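Caring for Oiled and Waxed Wood Surfaces in Shared Rooms

Issued by the Findell Furnishings Office. This page replaces the earlier leaflet on table care and applies to all reading rooms, break rooms and meeting rooms in the Rotberg and Skemidden buildings.

Purpose

Wood surfaces with an oil or wax finish need regular light care. A lacquered surface is sealed and can be wiped with most household cleaners. An oiled or waxed surface is open to water, grease and heat, and the wrong cleaner will remove the finish along with the dirt. Staff should read the whole page before beginning work on any surface.

Before you start

Find out which finish you have. Place one drop of clean water on a hidden spot, such as the underside of the top near a leg, and leave it for 8 minutes. If the drop stands up and wipes away without a trace, the surface is lacquered or recently treated and needs only a damp cloth. If the wood beneath the drop has darkened, the finish is worn and the surface is due for treatment.

You will need:
Two lint-free cotton cloths
A bucket of lukewarm water
Plain soap flakes, without scent or color
Abrasive paper, fine grade
Pintér furniture oil, or the paste wax named on the room card
Nitrile gloves

Do not use glass cleaner, scouring cream, vinegar or microfiber cloths sold for kitchens.

Routine cleaning

1. Clear the surface and remove dust with a dry cloth.
2. Dissolve a spoonful of soap flakes in the lukewarm water.
3. Wring the cloth until it no longer drips. Wipe in the direction of the grain, from one end of the surface to the other.
4. Dry at once with the second cloth.
5. Leave the surface clear for 13 minutes before returning any objects to it.

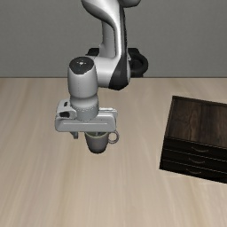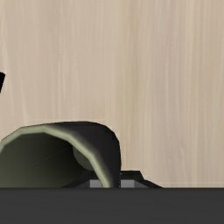
Rings and pale marks are the most frequent fault reported to this office, and they are treated differently according to color. A white ring is moisture held in the wax. It can usually be lifted by rubbing gently with a dry cloth and a small amount of fresh wax. A black ring means that water has reached the wood itself and reacted with it, and such a mark must be sanded. Light-toned wood, as on the tabletop where the gray mug is, shows dark stains sooner than brown or red wood does, and coasters should be provided wherever cups are used on a top of that kind. Sanding should always follow the grain, with light and even pressure, and should extend a hand's width past the mark so that no hollow is left.

Oiling

Oil is applied after cleaning and, if needed, sanding. The surface must be fully dry. Overnight drying is advised in October and later, when the heating has not yet settled.

1. Put on gloves and open a window.
2. Pour a small amount of oil onto the cloth, never directly onto the wood.
3. Spread it thinly along the grain. Include the edges, which dry out faster than the top.
4. Wait until the oil begins to feel tacky, then wipe off all that remains on the surface.
5. Repeat only if the wood still looks patchy the next morning.

Oil left standing will harden into a sticky film. Should this happen, moisten a cloth with fresh oil, rub the film until it softens, and wipe dry.

Disposal of cloths

Cloths soaked in oil can heat up and catch fire without any flame or spark. Place them in a metal container filled with water and close the lid. Do not put them in a wastebasket, even for a short time, and do not leave them folded or bunched on a bench.

Records and questions

Enter the date of treatment and the product used on the room card. Surfaces that have been sanded twice should be inspected before a third sanding, particularly where the top is veneered.

Requests for materials may be sent to Alcides Rivadeneyra at the Furnishings Office, extension 384. Orders for oil received before noon are filled the same working day. Damaged veneer, loose joints and burns are repaired by the workshop and should not be treated by room staff.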